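Looking after a mesh office chair

Last updated 10/31/21

Mesh chairs are sold as the ones you never need to clean. Mine went two years on that advice and by then the headrest was grey with dust and the seat had picked up a shine from people's jeans. These are the things I do now, mostly once a month, with a longer go at it in October when the windows get shut for the winter.

Clear the chair first. Most office chairs end up as a coat stand, and you can't clean a seat with a gym bag sitting on it. Take everything off, check for anything left behind, and hang it somewhere with a hook. Zips and metal fittings are the worst for mesh. Lift the thing straight up and don't drag it across the back, or it will catch a thread and pull. 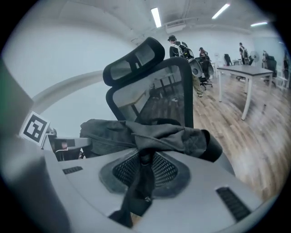

Vacuum before you wipe. Use the soft brush end on low suction, and do the back of the mesh as well as the front. The headrest needs its own turn, especially where the mesh meets the rim, as hair oil holds the dust there. A dry paintbrush gets into that join better than any vacuum tool I've tried.

For the wipe, put two drops of washing-up liquid in a bowl of warm water. Wring the cloth out hard. Dab at marks and don't scrub, then go over it again with plain water. Leave it 14 hours or so before anyone sits down, so I do mine after work and let it stand overnight. Glossy plastic frames show every smear — finish those with a dry cloth.

Moving the chair

Stand behind or in front of it and use both hands. Don't pull it along by the headrest, which on most chairs is only held by a short post. If you need to lift it, hold it under the seat and get a second person. Armrests that slide up and down will do so just when you don't want them to.

Pick up any cables before you roll it anywhere. Castors will go over a thin white charger lead without you noticing, and after a few passes the covering splits. Unplug it, coil it and put it on the desk. 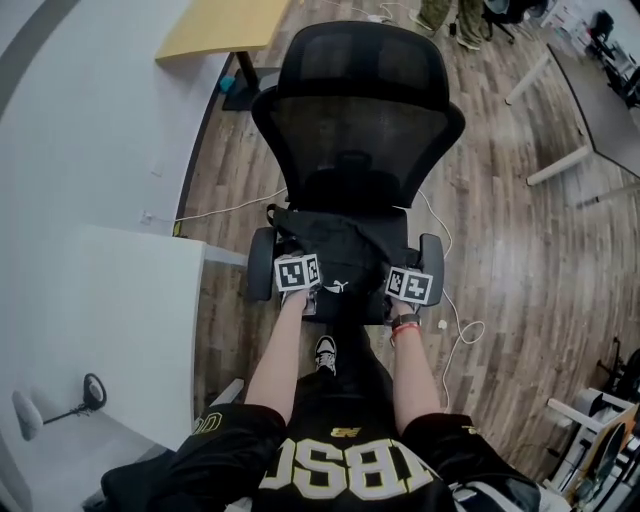
Both hands on the chair, with a black cloth item still on the seat and a cable on the floor.

Castors and floor

Turn the chair upside down on an old towel. Most castors pull straight out, though some need a flat screwdriver to start them. Cut wound hair with nail scissors and pick it out with tweezers. Hélène Kennedy wrote in to say a crochet hook is quicker, and she's right.

Hard castors scratch wood and laminate floors. Soft ones cost very little, but measure the stem before you order. If you prefer a mat, get one with a bevelled edge.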